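2023년 7월 15일 토요일, Plevville 작은 가게 모임 발표용 메모
발표 제목은 "포장대 위를 어떻게 쓸 것인가". 천천히 말할 것. 물 한 잔 미리 떠 놓을 것.

## 시작 인사

안녕하세요, 주말 오전인데 이렇게 와 주셔서 정말 고맙습니다. 저는 Brirkari라는 작은 문구 가게에서 주문 들어온 물건을 싸는 일을 하고 있어요. 펜 한 자루, 마커 한 자루, 수첩 한 권, 이런 것들을 봉투에 넣고 다시 상자에 넣는 일입니다. 거창한 기술 이야기를 기대하고 오셨다면 조금 죄송하고요, 대신 책상 하나를 놓고 이렇게까지 오래 이야기할 수 있구나 하는 건 보여 드릴 수 있을 것 같습니다.

(웃음이 나오면 잠깐 기다렸다가, 안 나오면 그냥 넘어가기)

저희가 한 달에 내보내는 봉투가 800개쯤 되면 좋겠다고 늘 말만 하다가, 지난봄에 정말로 딱 800개가 나갔습니다. 기뻤죠. 기뻤는데 손목이 아팠습니다. 그래서 그때부터 포장대를 다시 보기 시작했어요.

## 포장대에 올려 둘 것과 내려놓을 것

처음에는 포장대에 뭐든지 다 있었습니다. 테이프, 가위, 영수증, 먹다 만 귤, 어제 못 보낸 봉투까지요. 물건을 하나 싸려면 먼저 손으로 주위를 쓱 밀어서 자리를 만들어야 했는데, 그 미는 동작을 하루에 몇 번이나 하는지 생각해 보니 좀 아득하더라고요.

지금은 포장대 위에 세 가지를 둡니다. 얕은 쟁반, 비닐봉투, 그리고 지금 싸고 있는 물건이요. 테이프하고 가위는 오른쪽 벽 고리에 걸어 두었고 영수증은 서랍으로 갔습니다. 귤은 이제 휴게실에서 먹습니다.

쟁반 이야기를 조금 더 할게요. 쟁반은 꼭 얕은 걸로 고르시라고 말씀드리고 싶어요. 저도 처음엔 깊은 통을 썼는데, 펜 같은 건 바닥에 깔리면 손가락으로 한참 더듬어야 합니다. 턱이 낮고 네모반듯한 쟁반이면 물건이 굴러 나가지 않으면서도 한눈에 다 보여요. 저희는 Villanueva 시장 안쪽 그릇 가게에서 흰색으로 샀습니다. 흰색이 좋은 게, 머리카락 한 올만 떨어져 있어도 금방 보이거든요. 손님께 가는 물건이니까요.

## 비닐봉투를 다루는 법

(시간 남으면 봉투를 직접 들고 보여 주기. 부스럭 소리가 마이크에 크게 들어가니 마이크에서 떨어질 것)

오늘 제일 길게 하고 싶은 이야기가 이 봉투입니다. 투명 비닐봉투, 참 얄미운 물건이에요. 500장 묶음을 풀어 놓으면 서로 달라붙어서 입구가 어딘지 모르겠고, 겨우 한 장 떼어 내면 손에 붙고, 손에서 떼어 내면 이번엔 소매에 붙습니다.

저희가 써 본 방법 가운데 오래 남은 건 아주 단순한 것들이었어요.

- 봉투는 쓰기 전에 한 번 가볍게 비벼서 입구를 벌려 둔다.
- 입구는 늘 같은 쪽을 보게 놓는다. 저는 오른쪽입니다.
- 길고 가는 물건은 눕혀서 밀어 넣는다. 세워서 떨어뜨리면 봉투 밑이 터질 때가 있어요.
- 구겨진 봉투는 버리지 말고 따로 모아 두었다가 연습용으로 쓴다.

마지막 항목은 새로 오신 분들께 특히 좋습니다. 빳빳한 새 봉투로만 연습하면 실제로 구겨진 봉투를 만났을 때 당황하시더라고요. 사실 현장에서는 반듯한 봉투보다 조금 구겨진 봉투를 만지는 시간이 더 길지 않나 싶기도 하고요. 접힌 자리에 펜 끝이 걸리면 억지로 밀지 마시고, 살짝 뺐다가 각도를 바꿔 보세요. 저는 이걸 익히는 데 한 계절이 걸렸습니다.

인쇄가 있는 봉투를 쓰시는 분도 계시죠? 글자가 있는 면을 위로 할지 아래로 할지 처음에 정해 두시면 편합니다. 라벨이 붙은 물건이라면 라벨이 바깥에서 읽히게 넣으시고요. 손님이 뜯기 전에 먼저 읽게 되는 게 그 라벨이니까, 저는 여기서만큼은 좀 까다롭게 굽니다.

## 두 손을 나누어 쓰기

왼손과 오른손에 각자 할 일을 주는 이야기입니다. 오른손잡이시면 왼손은 쟁반과 봉투 쪽을 맡고, 오른손은 물건을 옮기는 쪽을 맡습니다. 처음에는 답답해요. 자꾸 오른손이 다 하려고 나섭니다. 그래도 며칠 지나면 왼손이 제법 의젓해져요. 두 손이 가운데서 만나는 자리에 봉투를 펼쳐 두시면 팔이 덜 꼬입니다. 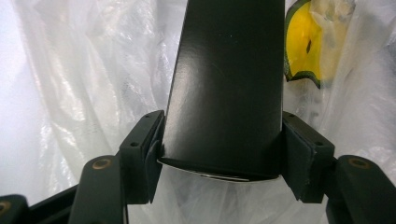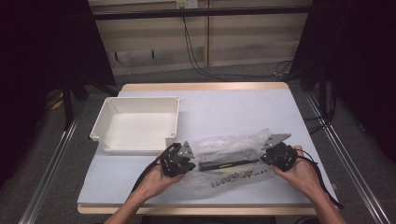

그리고 하나 더, 잡는 힘 이야기를 빼먹을 뻔했네요. 표면이 매끈한 물건은 꽉 쥘수록 오히려 미끄러질 때가 있습니다. 양옆에서 고르게 받쳐 준다는 기분으로 잡으시면 됩니다. 저는 새로 오신 분들께 달걀 드는 것처럼 잡으시라고 하는데, 어느 분이 자기는 달걀도 자주 깬다고 하셔서 다 같이 한참 웃었어요.

이렇게 바꾸고 나서 시간을 한번 재 봤습니다. 오전에 둘이 나란히 앉아서 58봉투를 쌌어요. 빠른 건지 느린 건지는 가게마다 다르겠지만, 저희로서는 점심 전에 일이 끝난 게 참 오랜만이었습니다. 그날 점심은 느긋하게 국수를 먹었고요.

## 마무리 전에 꼭 말할 것

- 9월에 Lemow에서 같은 모임이 한 번 더 있다. 그때는 상자 접기를 다룰 예정.
- 봉투 크기표는 출입문 옆에 놓아 두었으니 가실 때 한 장씩 가져가시라고 안내.
- 의자 높이 질문이 나오면 팔꿈치가 책상 면보다 살짝 위에 오는 높이라고 답하고, 내 의자 이야기는 길게 하지 말 것. (지난번에 10분을 썼음)

질문 있으신 분은 편하게 손 들어 주세요. 앞에 나오기 쑥스러우시면 끝나고 커피 옆에서 말씀하셔도 됩니다. 저는 뒷정리하느라 좀 늦게까지 있을 거예요.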